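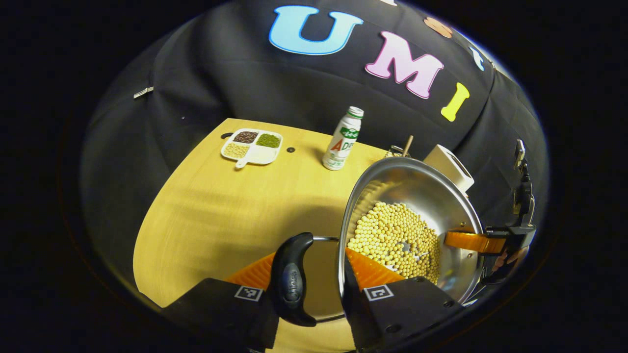 Dinesh Roy says the part he wasn't ready for was the talking. He had called footbag and backyard bowling tournaments for friends for years, but his first two-hour shift on the Iler stream last season included a long equipment delay, and he had to fill it. By his third event he was keeping a page of notes on each player and had stopped worrying.

Iler is looking for on-air commentators and production crew for its spring series of lesser-known sports. We stream amateur tournaments that don't usually get covered: cornhole doubles, disc golf putting, table shuffleboard, stone skipping, sign spinning and a few others still being confirmed. The series began in 2024 and is now going into its next run, with 7 events on the schedule.

These are paid, part-time, per-event positions. You can apply for one event or for the full series. People who can commit to the full series will be placed first.

Open positions

Play-by-play commentator
You will call the action live, read sponsor copy and bring the stream in and out of breaks. You need a clear voice and the ability to learn a rulebook quickly. Broadcast experience is helpful but not required. College radio, public address work and league announcing all count.

Color commentator
You will work next to the play-by-play caller and explain technique, strategy and scoring. We want people who have competed in, coached or officiated at least one of the sports listed. Tell us which ones. Please don't list a sport you have only watched.

Graphics and score operator
You will keep the on-screen score correct and put up player names and standings. We use the Jirnier scoring package. Training takes one evening and is paid at the same hourly rate as event work. You should be comfortable typing under time pressure.

Camera operator
You will run one fixed or one roaming camera and take direction over a headset. Camera equipment is supplied. Roaming operators should be able to stand for most of a shift and carry gear up a flight of stairs.

Sideline reporter
Short interviews with players before and after matches, usually under two minutes each. You will also check the pronunciation of every name with the players before the first round and pass the list to the booth.

Pay and hours

Commentators and reporters are paid $40 an hour. Graphics and camera positions are paid $30 an hour. Pay starts at call time, not at the start of the stream. Most shifts run six to eight hours, including setup and a meal break. Lunch is provided. Parking is free at the Gunawardena Center and is reimbursed at other venues if you keep the receipt.

Payment is made by direct deposit within two weeks of each event.

Where and when

Most of the series takes place indoors at the Gunawardena Center. The stone skipping and disc golf events are outdoors and will go ahead in light rain. Crew call is at 8 a.m. unless your schedule says otherwise. Events finish in the evening, and finals can run late. Please don't book travel for the same night.

All positions are on site. We do not have remote commentary this season.

Requirements

You must be 18 or older and legally able to work in the United States. Commentators may not call a bracket in which they or a family member are competing. Betting on any event in the series, including through a third party, will end your contract.

How to apply

Send one email with the position you want in the subject line. Include:

Your name, phone number and the city you live in
The events you are available for
A short summary of your experience, no more than one page
For commentary and reporting, an audio or video sample of three to five minutes

The sample can be from any sport. If you have never called a live event, turn down the sound on a recorded match and call that. We would like one continuous take with no music under it.

Applications are open through the end of February. Tryouts for commentators will be held at the Imeo studio, where you will call part of a match you have not seen before with a partner we assign. Crew applicants will have a short phone interview instead. Everyone who applies will get an answer by email, including people we can't place this season.

If you applied last season and want to be considered again, send a new sample. You don't need to resend the summary unless something has changed.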